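Stalesari Community Help > Work and Money > Odd jobs and side work

Is it worth taking a job I'm massively overqualified for?

Asked by Inès Fleury

Hi all, long time reader, first time asking. I finished my master's in June and I've sent off 48 applications for proper jobs in my subject (soil chemistry, don't laugh). I've had two interviews and one of them was cancelled on the morning.

A friend of my mum's has offered me a job at Hutchins, the laundry that does the sheets and towels for the hotels along the front. It's 20 hours a week, early starts, folding and loading mostly. The money would cover my room and my phone and not a lot else. I don't mind hard work, I've done bar work before, but my dad has gone very quiet about it and keeps leaving printouts of lecturing posts on the stairs. My old classmates are all posting about their new offices and I feel a bit sick about the idea of one of them seeing me in the tabard.

Has anyone done something like this and then got back into their own field? Does it look bad on a CV? Should I even put it on? I have to let them know soon and I keep changing my mind.

3 answers

Firouzeh Jalali answered

Take it! I've got an engineering degree and I cleaned holiday flats in Clullard for over a year, up and down four flights with a bucket, and I'm fine, I lived. I was dreadful at it to start with (my first supervisor made me redo the same bathroom three times) but by the autumn I could turn a two-bed flat round before lunch and I'd stopped lying awake about rent. That was the big thing for me. I wrote much better applications once I wasn't panicking.

Beds
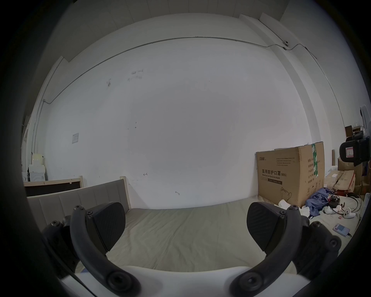
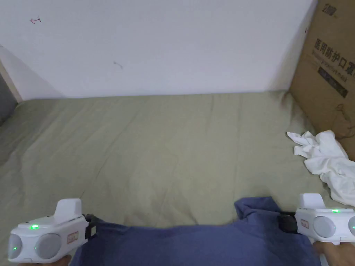
Anyway, the CV question. I put mine on, two lines, dates and what I did. When I finally got an interview at Vornora the woman asked me more about the cleaning than about my dissertation! She wanted to know how I dealt with guests who wouldn't leave at checkout time. So don't hide it. A gap with nothing in it is harder to talk about in my opinion, though I know some people disagree.

Two things I'd ask before you say yes. Can you swap a shift if you get an interview, and do they pay weekly or monthly? I had to wait nearly five weeks for my first wages and lived on toast. Also get decent shoes, your feet will hate you otherwise.

As for your dad, mine was the same. He told the neighbours I was "in property". He came round in the end.

8 people found this helpful

I-seul Myung answered

depends on the hours. if it's mornings only then yes because you've got the afternoon for applications. if they mess you about with split shifts then no, I did split shifts at a bakery and got nothing done for months

Kianoush Parsa answered

Have you tried the council website? They had lab jobs on there a while back, not sure if they still do. My cousin got one, but that was water testing.

Comment from Inès Fleury

Thank you all, especially Firouzeh. I rang and it's 6 till 10 in the mornings, five days, and they pay weekly. I can swap shifts if I give them a day's notice. I've said I'll start. Kianoush, I did look, the closing date had gone but I've signed up for the alerts.

Comment from Firouzeh Jalali

Brilliant, good luck!! Shoes!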